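Ticket 848
Subject: Supplier invoices paid twice in public spending register
Raised by: Council finance systems desk
Product: Skivis ledger, Waluvik publishing module
Priority: High
Status: Resolved, monitoring

Reported problem
The April spending register on the council website lists seven payments to Flekwood, the drainage contractor, that each appear a second time with a different voucher number. A resident raised it at the public session and asked for the engineering retainers to be checked as well. Finance needs to know whether the money left the account twice or the register is wrong.

Checks made
Bank file compared with the ledger. Each of the seven vouchers was paid once. No second payment was released.
Ledger compared with the published register. The extra lines exist in the register only.
Retainer payments to Sýkora checked for the same period. No duplicates found.
Export log opened on the Waluvik server. The nightly job stopped at 70 per cent, restarted and ran to 100 per cent. Lines sent before the stop were sent again with new voucher numbers.

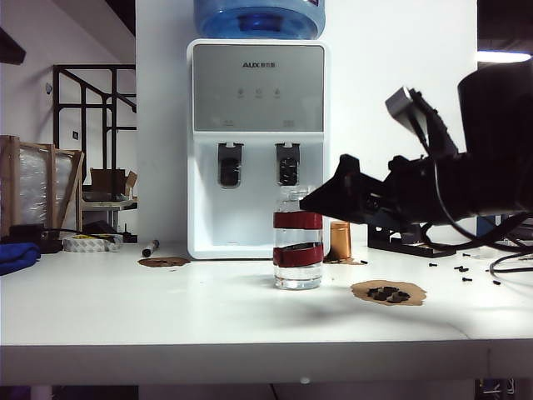 Water dispenser with bottle and can in front.

Cause
The export job assigns the public voucher number when it sends a line, and does not keep it if the run fails. On restart it treats every line as new. The duplicate check compares voucher numbers only, so the repeated lines passed it.

Fix applied
1. Nightly export suspended.
2. Register for April withdrawn and replaced with a correct copy. A dated correction note was placed at the top of the page.
3. Duplicate check changed to compare supplier, invoice number and amount.
4. Export rerun on the test server with a forced stop. No repeated lines.
5. Nightly export switched back on May 4, 2019.

Outstanding
Totals by department were calculated from the faulty register and appear in the printed agenda pack. The clerk's office has been sent the correct totals and will issue a replacement page.
Earlier months have not been checked. The export log is overwritten at month end, so they will have to be compared with the bank files by hand. Separate ticket to be opened by finance.

Note to web team: please leave the old download link redirecting to the corrected file. Two local news sites link to it directly.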